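From: Caoimhe Gallagher
To: Prastumthorpe Motor Club list
Subject: Re: Winter tyres, is it worth it?

Lahcen Hamdy wrote:

> Does anybody on here run a second set of wheels for the winter?
> The garage wants 100 pounds a time to swap tyres on the same rims
> and I do wonder whether all-season ones would do. It's only the
> hill that worries me.

Lahcen,

I've had a second set for three winters now and my views are below, for what they cost you.

1. The money. Buy the spare rims second-hand and you stop paying the garage twice a year. You do then own four wheels that must live somewhere, and in my house that was a discussion.
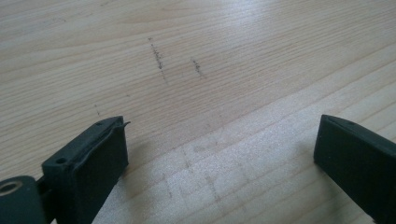
2. The hill. All-season tyres will get you up it on all but the worst mornings. Kita drove up on hers last winter at 8 in the morning, past my car, which was wearing the proper ones and had a flat battery.

3. Storage. Keep them somewhere cool and dark, and chalk on each one which corner it came off. I skipped the chalk the first year and spent an evening comparing tread like a detective. 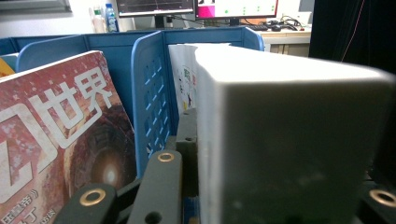
Do check your insurance too. Mine wanted telling about the different rims, took 13 minutes to find the right box to tick, and charged me nothing. Farouk says his never asked, but Farouk doesn't open his post.

If you do decide to buy, look in August. By the first frost everyone in Prastumthorpe has had the same idea – and the prices know it.

Caoimhe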